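Notebook, simulation bench
February 25, 2024
Entry by H. Keskinen

Visit day at Nellton. Present from our side: Lempi Pitkänen, Irja Vuorinen, me. From Andberg: Hertta Mäkelä and Irja Lappalainen. Two Irjas in one room, so surnames below.

Purpose on paper: show Andberg the garage task in simulation before they commit to floor time with the Plirka base. Purpose in practice: find out which of their requirements can be checked in simulation and which can't.

Setup before they arrived. Workstation moved to the front bench, second monitor for the visitors, logging on the left screen. Build from the night before, no changes in the morning. Lempi wanted to merge the new contact settings first. I said no. She agreed after we found the December demo notes, where we did exactly that and spent the first half of the visit restarting.

Checked before start:
- garage scene loads from cold, 16 seconds
- door joint limits read back correctly
- controller gains match the file, not the defaults
- emergency stop key mapped on both keyboards
- log folder empty and writable

First part, navigation only. Base starts at a random pose in the garage and has to stop facing the door. Batch of 300 starts run overnight, results shown as a plot of final heading error. Most of the spread comes from starts close to the car, where the planner swings wide and then corrects late. Mäkelä asked to see one of the bad ones replayed. Picked the worst. Base turned toward the back wall, paused, turned back. The pause is the localization filter waiting on a confident match. Plain walls give it little to match on. Known problem, written up in the previous notebook, not fixed.

Lappalainen asked why we don't put markers on the walls. Vuorinen's answer: the customer garages won't have them, and a filter tuned with markers will need retuning without. Left it there. I would like to try a run with markers anyway, only to separate filter error from planner error. Added to the list.

Second part, door approach. Controller brings the base up to the door and stops at a set standoff. Standoff was set to 600 mm from the door face. Mäkelä said their own people work from the hinge line instead of the face, and that their drawings are dimensioned that way. We need to convert before comparing anything. This cost us some time at the whiteboard. Agreed: all standoff numbers exchanged between the two groups are from the door face, closed position, and the file header says so.

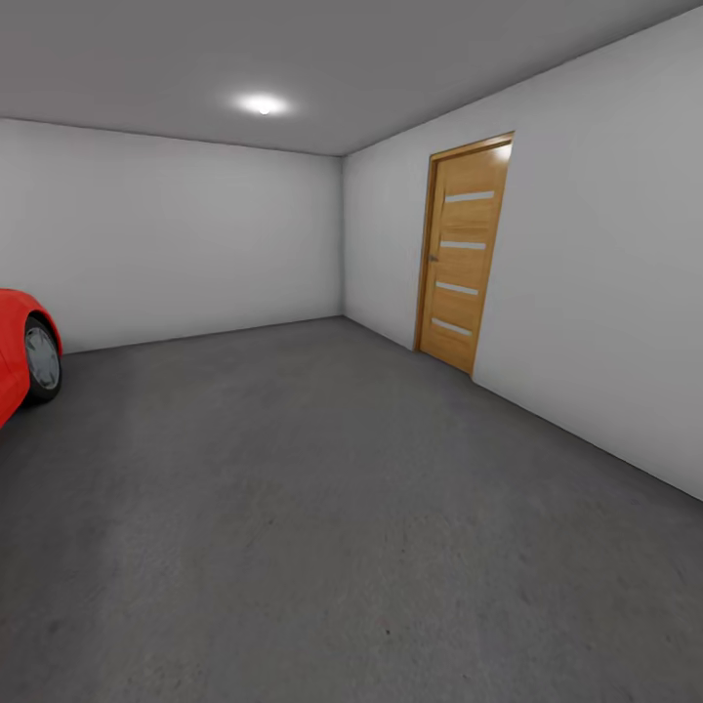

Does the door material matter to the approach controller?
Only through the range sensor. The controller sees distances, and a material changes what comes back: wood is a steady return in our sensor model, glass is set to drop a share of the beams. The arm and grip settings are separate and were not part of today's demo.

The above came from Lappalainen, and I wrote it down because the same thing was asked in December and the reply then was longer and worse. The dropout share is a guess taken from the Gosselin sensor model. It has never been compared with a real frosted panel. If Andberg can lend a panel we can measure it in an afternoon. Mäkelä will ask.

Third part was meant to be live driving by the visitors. Lappalainen drove, 2 attempts. First attempt ended with the safety layer stopping the base near the car, correct behavior, but the on-screen message only said "constraint active" and she took it for a crash. Second attempt reached the standoff without trouble. Message text needs to name the constraint and the obstacle. Small job, mine.

Lighting question came up at the end. Current scene has the single ceiling light and nothing else. Andberg want low light cases for the camera. Vuorinen thinks we can sweep intensity in the existing scene file without touching geometry. Pitkänen is less sure, says the exposure model in the camera plugin clips at the low end and we would be testing the clip. Both may be right. Run the sweep, plot mean pixel value against intensity, look for the flat part.

Actions
Keskinen: safety message text. Add standoff convention to file header.
Vuorinen: intensity sweep, plot to shared folder.
Pitkänen: merge contact settings now that the visit is over, rerun the overnight batch with the same seeds, compare heading error.
Mäkelä: panel loan, hinge-line drawings.
Open, no owner: marker run for filter error.

Logs for all three parts copied to the Plirka share. The replay of the worst start is in there too, under its seed number. Workstation is still on the front bench and the second monitor has to go back to Vuorinen's desk.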